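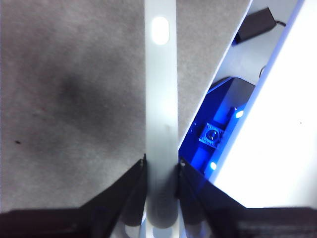 How often do the finger pads on the Flirnholm cell get changed?

Every 100 shifts, or sooner if the grip check fails twice in a row. The count starts again at each change and is kept on the sheet by the cell door.

**Flirnholm cell, upkeep meeting, Dec 21, 2022**

Present: day shift, night shift, maintenance, Stimmont service desk (by phone)

**1. Last minutes**

Accepted. The June item on the spare gripper is still open, see 4.

**2. Grip on long narrow parts**

The check piece is a pale bar with an oval slot near one end. It is to be gripped by its long sides, one finger on each, and well away from the slot. Night shift has been gripping at the slot to save a move. Agreed that this stops. Program 812 stays as the only check program, and the older copy comes off the controller.

Maintenance asked if smudges on the bar matter. Stimmont said they don't for the grip check, but wipe the bar before the wrist camera is set up again.

**3. Wrist camera**

Exposure has drifted high and white panels come out close to blank. Day shift will lower it by 2 steps and run the check with both fingers in view. If the finger tips are hard to make out against dark parts, go back one step.

**4. Spare gripper**

Anden quoted seven weeks. Sutanto has one on the shelf but with the old bolt pattern, so it would need an adapter plate. Day shift was for waiting, night shift for the plate. Left open until maintenance has a price.

**5. Cables**

Loose power leads near the cell are to be clipped along the wall side. Maintenance to order clips.

**6. Other business**

The sheet by the door is full. New one to be printed, same layout, with a wider column for remarks.

Next meeting: date to be set once the plate price is in.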